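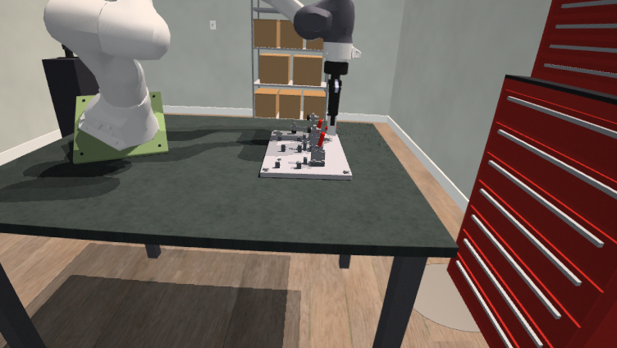 Independent shops had a much better summer than most of us expected, and I'm so glad to be writing that sentence! The biggest surprise in the mail this month came from stores that cut their range instead of adding to it. Ralta, the housewares shop in Clurncombe, went down to 1,245 items over the spring and had its best August since it opened. Part of it is plain old display. When a shelf holds fewer things, people slow down, pick something up and turn it over to read the price. A single pale object on a deep green surface, like the white arm standing on that speckled tabletop, gets looked at in a way that a crowded bin never will. Ralta tried much the same thing with its front window (white pitchers, dark cloth, nothing else) and sold through the pitchers in two weeks.

The other thing the shop did was stop running storewide sales. It used to have one nearly every month, and regular customers had learned to wait. Now there is one markdown rack by the register, refreshed when it gets thin, and everything else stays at its ticket price. The owners told me they were nervous for the first few weeks, then the waiting stopped and people began buying when they saw what they wanted. Full-price sales are up, and the markdown rack has a little fan club of its own.

I also heard from Hegyi, the shoe store on the Fisside side of the river, which has been trying out evening appointments. You book a half hour, someone measures your feet properly, and a few pairs are already out of the box when you walk in. I went along and came home with boots I hadn't planned on – no regrets! They held 100 appointments over the summer, and most of those customers bought something. Parents with kids starting school were the keenest, and there is now a waiting list for the early slots.
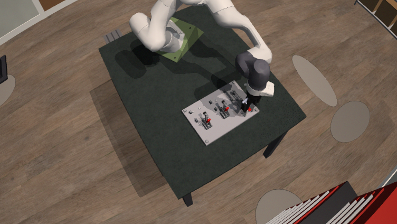

Floor plans came up in nearly every letter, so let me pass along the best tip. Hegyi turned its center table so the corners face the door, and shoppers now drift down both sides of it where they used to bunch up at the front edge. It costs nothing and takes five minutes. If you've never seen furniture set on the diagonal, look at how the dark table sits over those brown planks, with one corner pointing right at you. You do lose some floor space, and in a narrow shop it may be more trouble than it's worth. Keep the corners clear of anything breakable, and walk the route with a stroller before you open.

Holiday orders are the next big job. Several shops say they are ordering gift lines in smaller batches this year and keeping money back to reorder in December, which makes sense if your suppliers can ship fast. Ask them now what their last order date is, and get it in writing. Gift wrap and boxes too, please – I had three separate letters about running out of ribbon last year.

If you've moved a table, dropped a sale or tried late hours, write and tell me how it went. I read every one, and I'd love some news from grocery and hardware for the next issue.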